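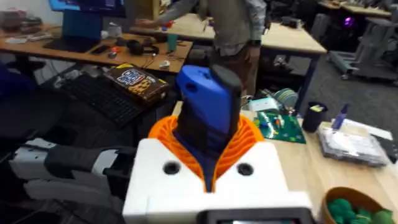

5/12/23

Sourdough log, Prallbridge starter, continued. 

Started with the flour question. I've been using the Hilcombe whole wheat for the feedings and plain white bread flour for the dough itself, and I still think that's the right way around. The starter goes nuts on the whole wheat - doubled before lunch, smelled like green apples, lots of bubbles up the side of the jar. When I fed it white only last week it sulked for most of a day and had that nail polish smell. Went back to wheat, and one feeding later it was its cheerful self again. So that's settled as far as I'm concerned (argue with me at coffee if you want!).

Dough today was 80 percent water. I keep going back and forth on this. It makes a gorgeous open crumb when it works and a pancake when it doesn't, and I'm sorry to report that loaf one was a pancake. I think I shaped it too gently because I was scared of knocking the air out, and then it just kind of lay down in the oven. Loaf two I shaped like I meant it, dragged it across the counter until the skin was properly tight, and it stood up a lot better. Same dough, same basket, same oven. Ears on the crust and everything.

Bulk rise: 6 hours in my kitchen with the window shut. I had the lid on the tub this time. Folded it 3 times in the first half and then left it alone, which is hard for me. I poked it a lot. Poking doesn't help, I'm just writing down what happened.

Salt: I forgot it again. Caught it at the first fold and worked it in with wet hands, and the dough went all stringy and horrible for a few minutes before it pulled back together. Loaf tasted fine. I'm going to start putting the salt dish on top of the flour bag so I physically can't get past it.

Rye test: swapped a bit of the white for dark rye in a small side batch. Sticky! Stuck to the basket, stuck to the towel, stuck to me. The flavor was worth it though, sort of malty, really good with butter and a slice of sharp cheese. Rice flour in the basket next time, lots of it.

Baking: lid on for the first half, lid off for the rest. Bottom was too dark on both loaves. I moved the rack up one for the rye and that one came out better, but it was also a smaller loaf so I don't really trust the comparison. Might try an empty sheet pan on the shelf below.

Whoever wanted a piece of the starter, it dries well. Smear it thin on parchment, leave it out until it flakes, crumble it into an envelope. Takes a few feedings to wake back up once you add water, so don't give up on it after the first one.

Still to do:
- bake the same dough again at 75 percent and see if I miss the extra water
- rye batch with rice flour
- overnight in the fridge, one loaf only, bake straight from cold
- get more Hilcombe flour, the bag is almost down to the seam
- find the good bread knife, I'm sawing at these with the tomato one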